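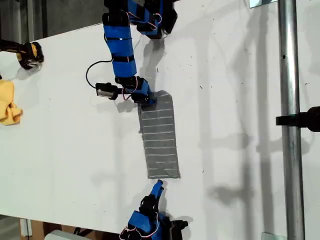

Dough for a lean hearth loaf dries out fastest during final proof, when the surface sits exposed and the gluten skin has little movement to keep it supple. A dry skin resists expansion in the oven, and the loaf tears along the side instead of opening at the score. The usual remedy is a cover, and the choice of cover matters more than most recipes let on. A flat-woven cloth, as the gray one with thin white stripes laid out on the white table may be, sheds flour more readily than terry and leaves less lint on a tacky surface. Terry toweling should be kept for hands and pans.

Cloth alone slows evaporation but does not stop it. In the Prenholm test kitchen in January, with the heat on and the air dry, we proofed two batches of the same dough side by side. Both used the Urner base formula at 68 percent hydration. One batch went under a dry cloth and the other under a cloth wrung out in cool water. The dry-cloth loaves had a leathery patch on top by the end of proof. The damp-cloth loaves stayed soft but stuck in two places where the fabric had sagged onto the dough. Dusting the loaves with rice flour before covering fixed the sticking on the next bake.

The setup we now use:

Shape the loaves and place them seam side up in floured baskets. Dust the exposed side with a 50/50 mix of rice flour and white bread flour.

Wet the cloth, wring it until it no longer drips, and stretch it across the rim of the basket. Clip it if it slides. It should not touch the dough at the start.

Check at the halfway point. If the cloth feels dry to the back of the hand, mist it. Do not mist the dough.

For an overnight proof in the refrigerator, skip the damp cloth. Moving air in the cabinet dries it within a few hours. Slide the whole basket into a plastic bag and fold the opening under.

On washing: detergent residue holds odor, and the odor carries to the dough. Rinse cloths in plain hot water the same day, scrape off any paste with a bench knife first, and hang them fully open. Fabric softener leaves a coating that repels water, so a treated cloth will not dampen evenly. Ours get replaced when the weave loosens enough to let flour through.

Mireille Bailly wrote from Punbridge to ask whether linen is worth the price over cotton. For lining a board under baguettes, yes. Linen is stiffer, holds a pleat between loaves, and releases cleanly once it has taken up some flour. For covering a basket we found no difference that showed in the crust.

A correction to the last issue. The batch weight printed for the Sawatzky rye should have been 2,050 grams, enough for 2 loaves in standard 9-inch pans. Bake time is unchanged. The salt figure of 7 grams was for the soaker only, and the salt in the final dough is listed separately in the table.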